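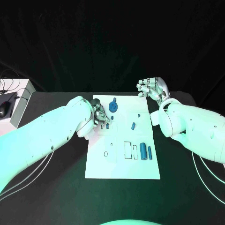 Diễm Huỳnh reckons the Wollo blackout curtain is overpriced, and says her old one from the discount bin kept the morning light out just as well. We're not sure she's wrong.

Wollo Blackout Curtain, black
Item 3658
Sold singly
Machine wash, cold

Skaltberg claims "total darkness" on the label. We'd call it dim, with a grey line down each side unless your track wraps to the wall. The colour may fade in a north-facing window. Hooks extra, annoyingly.

Returns within 35 days, unhemmed only.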